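Buy the wheels last

Every spring I sit down with the equipment budget for our little outdoor robot program, and every spring somebody wants to start with the robot. I get it! The robot is the fun part. But I've been doing this long enough to think we have the order backwards, and I said so to Tove Vestergaard in June when she sent me the quote from Kaser.

It was a nice quote. New drive base, better motors, two spare batteries. What it left out was everything we end up paying for anyway: tires, chargers, a decent case, and the hours Hjalti spends re-tuning the thing whenever the ground changes under it. Last year he logged 153 of those hours (yes, I added them up), and not one had a line in the plan.
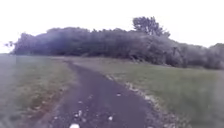 So my pitch is to walk the route first. Take a notebook, write down where the surface changes and how the edges look, and price the robot against that. Poul Gunnlaugsson thinks I'm being stingy, and he may be right. He'd rather buy big and grow into it. My trouble with growing into it is that we tried it with the Vorow, and it spent 30 weeks on a shelf waiting for parts we hadn't budgeted.

I'd put the repair money in first, then the hours, then see what's left for a base. Tove has asked Kaser for a smaller quote, and I'm going to read it with Hjalti's log open next to me.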